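Madus Coat Stand and Grelurlow Mesh Basket
Set-up and Use Guide, Section 4: From the Basket to the Hooks

By now the stand is built and the basket has popped open into its full round shape. Great, the dull part is over! This section covers my favorite bit, getting a heap of cloth out of the basket and up onto the stand so that a shared room feels looked after again.

4.1 Choosing the spot

1. Set the stand on bare, flat floor. Planks are perfect. A thick rug lets the base rock.
2. Turn the stand until its hooks face the open part of the room. You want to walk straight up to it with your hands full.
3. Put the basket right next to the base, close enough that you can lift and hang without taking a step.
4. Roll desk chairs back a little. Casters love to wander under your feet the moment you look down (mine do, anyway).

CAUTION: Keep power cords and outlet strips out of the path between you and the basket. Trace the path once with your eyes before you pick anything up.

4.2 Loosening the load

1. Stand over the basket and look straight down into it before you pull on anything.
2. Drape the top pieces over the rim, one to each side. Light colors can go over first, and whatever is darker can stay down inside until you reach it.
3. Check the bottom for small things. Socks and pouches hide there beautifully.

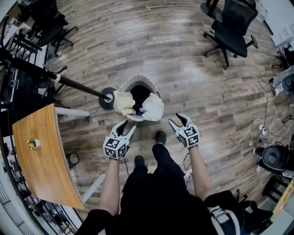 Isla Innes wrote in to say that she skips the draping and tips the whole basket out on a table, which is quicker for her when it's nearly all towels. Fair enough, and if you have a clean table close by, go for it! I still like the rim because the pieces stay off the floor and I can see two or three of them at once.

NOTE: The mesh is springy. Hang heavy, damp pieces over one side only and the basket will lean that way, so balance them.

4.3 Lifting and hanging

1. Take one piece at a time. Grip it near the middle or at a seam, wherever you have a good fold of cloth.
2. Lift straight up until the piece clears the rim. If a second piece comes along for the ride, lower both and free the lower one.
3. Look for the tag. It tells you which edge you're holding, and on plain fabric it's the fastest clue there is.
4. Shake the piece out gently, away from the pole.
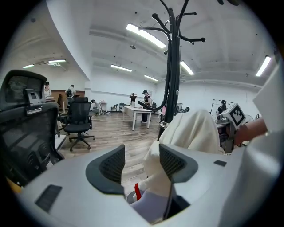
5. Hang long pieces from the upper hooks first, then turn to the opposite side for the next one. Going back and forth like this keeps the weight even, and it looks lovely too.
6. Save any lower hook for bags, scarves and other short things.
7. Give the pole a light push with one finger. A small sway is fine. If it keeps swinging, move something heavy to the other side.

CAUTION: Do not hang everything on one side, even for a minute. Do not pull a garment off sideways. Lift it up and over the end of the hook.

4.4 When the basket is empty

1. Run your hand around the inside of the mesh and pick out any lint.
2. Wipe the base of the stand with a dry cloth.
3. Check that nothing long is trailing on the floor.

Spare parts for the stand are listed under order number 3278. Folding the basket flat is covered in Section 5.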